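Two Rivers and a Slow Train: A Few Days in Stirncombe

By R. Dambrauskienė
9/8/18

The train to Stirncombe has two cars and stops wherever someone on the platform raises a hand. I had booked the express bus from Jenstead, which takes half the time, but the bus was full by the time I got to the counter and the clerk sold me a rail ticket without asking. It was the better way to arrive. The line follows the river for most of the trip, then climbs through hay fields and comes into town from above, so you see the roofs first and the water last.

Stirncombe has never been much of a vacation town. It was built for wool, and when the wool business left, the mills stood empty long enough that people stopped looking at them. Two have since been turned into apartments. A third is a hotel, and I stayed there, in a room with a ceiling so high that the lamp didn't reach the corners. Breakfast was rye bread, soft cheese and a pot of coffee meant for more people than me.

I packed badly for the trip. It was warm in Jenstead and I brought short sleeves, and by the first evening I was wearing both of my sweaters. The town sits where two rivers meet, and the air off the water is cold once the sun gets behind the hill. Bring layers, and shoes that can handle cobblestones.

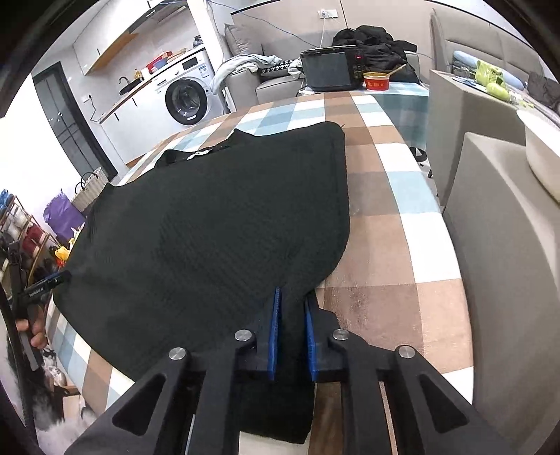 The old center is small enough to cross in the time it takes to eat an apple. Most visitors start at the market hall and work downhill. I started at the bottom, at the footbridge, and went up by the weavers' steps. There are 197 of them, according to the plate at the foot, and benches at three of the landings. The houses along the steps are narrow and painted in dull greens and reds. Many still have the iron hook under the gable where bales were hauled up to the attic.

At the top is the wool museum. It keeps short hours and closes for lunch, so check the card on the door before you climb. The ticket costs 4 euros and covers the dye house across the yard. I spent most of a morning there. The looms on the ground floor are run twice a day, and the noise is hard to describe to anyone who hasn't stood next to one. The second floor is given over to pattern books, shelf after shelf of them, with swatches glued to the pages and prices written in pencil. I would have liked more labels in English, but the woman at the desk lent me a typed guide and asked for it back when I left.

Lunch was harder than I expected. The restaurants on the square serve from noon and stop promptly at two, and after that the choice is a bakery or nothing. The bakery does a flat onion pie that is worth planning around. I ate mine on the wall by the lower river and went back for another the next day. 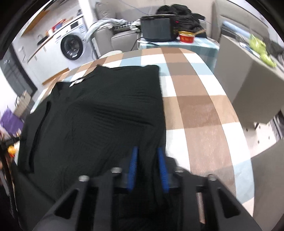

Parkau Monthly | Travel Desk

For a day out of town, take the path up the smaller of the two rivers. It starts behind the train station and is marked with yellow paint on the trees. The first part is paved and busy with strollers and bicycles. After the weir it narrows to dirt, and I met only a man with a fishing rod between there and the chapel. The walk is 9 kilometers each way if you go as far as the chapel, with one steep stretch near the end. There is no food on the route. The train also stops below the chapel, at a platform the length of one car, and I rode it back with mud up to my ankles.

Evenings are quiet. The hotel bar closes early and the one movie theater was showing something dubbed that I had already seen. A choir was rehearsing in the church by the footbridge with the doors open, and several people had stopped outside to listen, so I did too. When they finished we all walked off in different directions.

I am told the town is busier in December, when there is a market on the square and the express bus adds extra runs. Rooms at the mill cost more then and have to be booked well ahead. In early fall I had no trouble getting one, and the clerk let me keep it an extra night at the same rate.

Getting there: Local trains leave Jenstead every two hours from the east platform. Sit on the left for the river. The express bus is faster but should be reserved the day before.

Getting around: On foot. There is a taxi stand at the station, often without a taxi.

Money: Several of the smaller shops and the museum take cash only. The nearest bank machine is inside the market hall and is locked up with it at six.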